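My kitchen has nine drawers and I can tell you which one sticks, because it has the tea towels in it and I've been losing fights with it since November. So when Tekle Lemma rang to ask if I'd like to come and see a robot learning to open drawers, I was on the train to Famcombe before he'd finished telling me where to change.

Tekle works at Hiebert, a small firm above a carpet shop, and he wants a machine that can tidy up. Fetch a pen, put it away, shut the drawer after itself. He doesn't have much to show you in metal yet. Nearly everything happens in simulation, in a make-believe room with a table, an arm and a little grey cabinet.
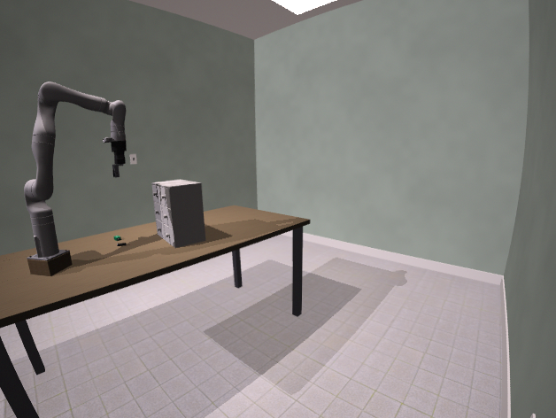 I'd rather hoped for something that did the ironing, and said so. Darcy Gill, who shares the desk opposite, laughed and told me that ironing was years off and I should ask again when they'd cracked cupboards. Her job is Prorasska, the software that decides where the arm goes next. She talks about it the way my sister talks about her spaniel (clever, willing, no common sense whatsoever).

The trouble with a drawer is that you can't just grab it. You've got to find the knob, get a finger either side, and then pull in a dead straight line. Go a bit skew and the thing jams. I do all that with a baby on one hip! 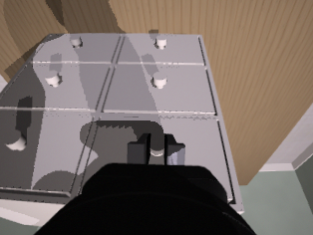 Darcy let me have a go at steering with a controller that looked like it came off my nephew's games console. I was dreadful. I had 27 tries and managed 3, and one of those I'm fairly sure she nudged for me. Prorasska, she said kindly, gets it right 90 times in a hundred on a good afternoon, and on a bad one it hugs the cabinet.
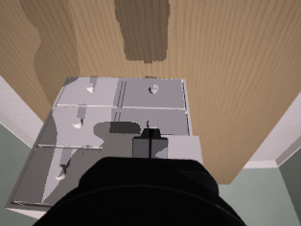 The gripper over the lower right of the cabinet, fingers closed.

What about real homes, though? Mine has crumbs in the runners and a potato masher that stands up and wedges everything shut. Tekle pulled a face at the masher. They've started adding awkward stuff to the practice runs, he said, stiff runners and bad light mostly, and a rival outfit called Gekavico is trying it with real kitchens. He's a bit jealous of the kitchens.

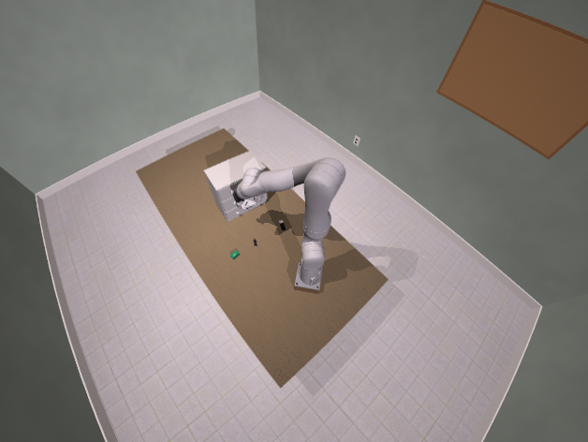

So can I buy one to do my chores yet?
Not from Hiebert. Tekle wants it opening strange drawers in strange houses before he'll put a price on anything, and he wouldn't give me a year.

I got home at half past six and the tea towel drawer stuck again.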